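Student Project Report
Who Pays for a Small Museum? Income and visitors at the Prillby Museum and Gallery
Kieran Kershaw
Supervisor: Carol Hartley

This report looks at how one small town museum is paid for, and what changed when the council cut its yearly grant. I spent six weeks on placement at the Prillby and had access to the accounts, the visitor book and the minutes of the Friends' meetings.
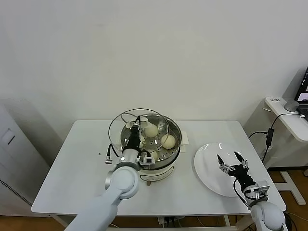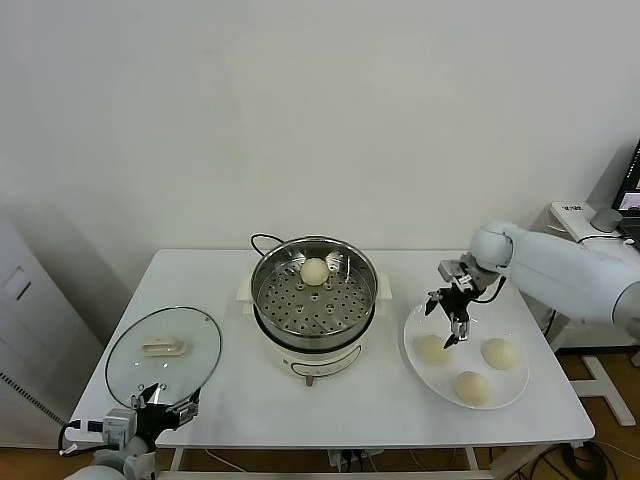 The steamer, with its perforated metal tray.

Student Project Reports, Issue 40, p. 60

1. Background

The Prillby opened in a former corn exchange and has two floors. The ground floor holds the local history collection. The upper floor is used for loans and for touring shows, most of them paintings and prints. Entry is free. The building belongs to the council, which also pays for heating and insurance, but everything else has to come from the museum's own budget.

Until last year that budget depended mainly on a single council grant. When the grant was reduced, the museum had to choose between shorter opening hours and finding money elsewhere. It did a bit of both. Monday opening was dropped, and Derek Holroyd, the manager, began applying to trusts and local firms.

2. Method

I interviewed Derek Holroyd and Darren Staniforth, who looks after the loans, and I spoke by telephone to Theresia Zaugg, whose prints were shown upstairs in the spring. I also went through the visitor book and the door counter readings. The two do not agree. The counter records everyone who walks in, including the postman, while the book only has people who stop to sign it. I have used the counter for all totals.

3. Findings

The largest new source of income was a gift of £2,000 from Zarwood, a timber merchant in the town. It was given for one exhibition and could not be spent on wages or repairs. Mr Holroyd said this was the usual problem: firms like to see their name beside a show, and a leaking gutter has no opening night.

The Zaugg exhibition had 1,108 visitors. It was the first at the museum to have a suggested donation, with a box at the top of the stairs. Takings were uneven. Saturdays did well, and school days brought in next to nothing.

Ms Zaugg was paid a fee, but said that she had covered the framing herself and would think twice before doing so again. Mr Staniforth confirmed that framing and transport were left out of the exhibition budget. I think this matters — the true cost of the show was higher than the accounts suggest, and the artist met part of it.

The Plestell Trust turned down the museum's application for running costs in August 2018. Its letter invited a new bid for work with schools, and this was being written when my placement ended.

4. Discussion

Gifts from firms did not replace the council grant. They paid for new activity and left the ordinary bills where they were. The museum was putting on more shows with fewer paid hours, and the staff I spoke to did not expect to keep that up for long.

My figures cover one exhibition at one museum, so they should be read with care. I would have liked to compare them with an earlier show, but the door counter was only fitted last winter.

5. Recommendations

Framing and transport should be written into every exhibition budget from the start. The donation box should be moved to the main entrance — visitors to the ground floor never pass it at present. The schools bid should include staff time.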